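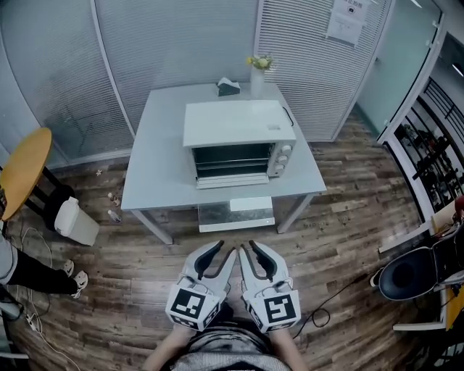 Revenons tranquillement sur l'estimation de pose, qui vous avait donné du fil à retordre en février. Le module de perception de Sakon cherche d'abord les quatre coins de chaque marqueur, puis résout la pose de la caméra par rapport à lui. Comme les blocs des pinces en portent sur plusieurs faces, on fusionne les solutions, et je vous conseille vraiment de pondérer chacune par son erreur de reprojection (une face vue de biais donne vite n'importe quoi !). La porte du four, rabattue, sert de bon cas d'étude pour la suite : le planificateur doit amener les mâchoires devant la cavité sans toucher ce panneau.

Prenez donc l'enregistrement Redell, environ 3000 images, et gardez-en 348 pour la validation.
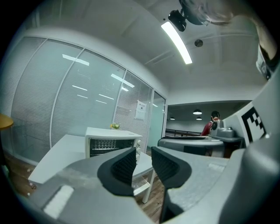 Une fois la trajectoire lissée, on la rééchantillonne à 20 Hz, et c'est là, chers amis, que les décalages d'horloge se révèlent : 42 ms de retard entre deux flux suffisent à fausser l'instant de fermeture. Prenez le temps de tracer les deux courbes avant de toucher aux gains, et venez me voir si elles refusent de se superposer.

Contact : Zdzisław Kozłowski, cours Prarklow | Haut de page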